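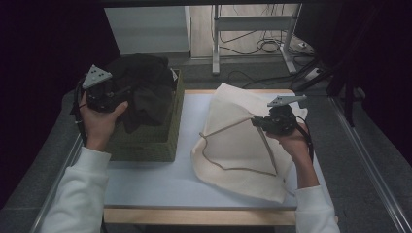
Dark green woven basket and cream cloth bag on the tabletop

Vernwood Homeowners and Sellers Group
Minutes, Oct 19, 2026

Chair: Tobiloba Usman
Quorum met. Minutes of the May meeting approved with one correction: the Tijani Street listing was withdrawn, not sold.

1. Listings report
There are 9 homes in Vernwood on the market, 2 of them under contract. Most of the unsold ones are on the Usta Road side. Tobiloba said buyers' agents keep bringing up the monthly dues and the age of the roofs. Two owners on Usta Road have cut their asking price since May. A third is thinking of renting instead and asked what the lease rules are. Leases must run 12 months or longer and a copy goes to the office.

2. Cikent management contract
Cikent has sent its renewal offer. The fee would be $2,535 a month, with resale packets included. At present sellers pay $70 for each packet. Members asked how fast packets would be turned around, as one closing was held up over the summer. The offer does not say. Motion to table until Cikent puts a turnaround time in writing. Seconded and carried.
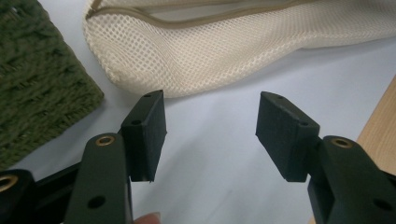 Dark green gripper fingers over the tabletop

3. For-sale signs
Current rule allows one sign per lot, set back from the sidewalk. Request to allow a second sign on corner lots. Discussion was split. Motion failed.

4. Open houses
Parking on both sides of Tijani Street blocked the mail truck again. Agreed that sellers will ask visitors to park on the north side only. Tobiloba to send the wording to listing agents.

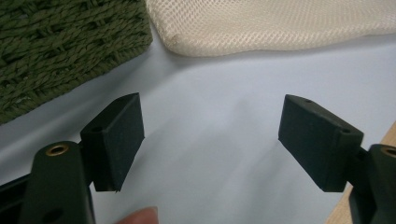
5. Next meeting
Date to be set once Cikent replies. Owners who want an item on the agenda should email the chair.

Meeting adjourned.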